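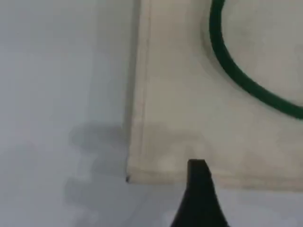
Week two of collecting demonstrations for the packing project at Platunley. I'll post a few notes as I go, mostly so I stop answering the same questions by email.

Target for this batch is 212 good episodes. We have 112. An episode is one person driving the arm by hand through one task, start to finish, and then writing a one-line label for it.

The task this week is "put the round orange thing in the bag". Next is the same instruction with the other items left out as distractors. The policy we trained in May learned to go for whatever was closest to the gripper, so the distractors matter.

Jaqueline Hinojosa and I swap every 20 episodes. Past that your hands get lazy and it shows in the data. You cut corners on the approach and the model learns the cut corners.

We drive differently too. Jaqueline comes in low and slow. I come in from higher up and correct late. We argued over whether to standardise and decided to leave it alone, but every episode is tagged with the operator so we can split them later.

On wrist camera blur, which a few people asked about: we keep it.

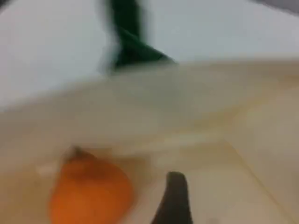 The arm will be moving when it has to make decisions, so it may as well train on frames taken while moving. Leobardo Quezada ran a version last month with the blurry frames filtered out and it hesitated at every fast bit of the trajectory. Might be a coincidence. He only ran it once.

What we do throw out: episodes where the operator stops for more than a few seconds to think, episodes where the label doesn't match what was done, and anything where a hand comes into view to fix an item.

Failed grasps stay in if the operator recovers without help. A missed pinch followed by a second try is useful. A missed pinch followed by me swearing and hitting stop goes in the bin.

Resets are the slow part. After each episode everything gets moved to a new spot and the bag gets turned. Early on I was putting things back in nearly the same places without noticing. Leobardo plotted the start positions and they made a neat little cluster, so now a script prints a rough layout and we follow it.

Paper bags are a pain, by the way. They crease a bit more every time and a bag at the end of the day is not the same colour or shape as the one you started with. I've decided that's fine – real ones are like that – but we swap in a fresh one each morning so both kinds are in the set. 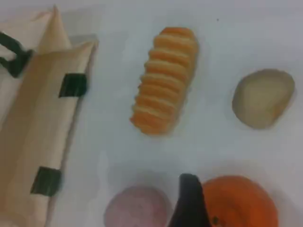 Gripper down beside the orange one, bag off to the left.

Labels next. We had "orange", "fruit", "orange ball" and "the round one" all for the same item. I'm leaving the variety in, but checking that each one could only mean one thing on that table. "The orange one" fails, as there are two things that colour.

Someone from the Mackay group asked if they can have the set. Yes, once the labels are checked. It'll go up on the Draltden server with the operator tags included.

Back on the sticks now. Jaqueline has done her 20 and wants her lunch.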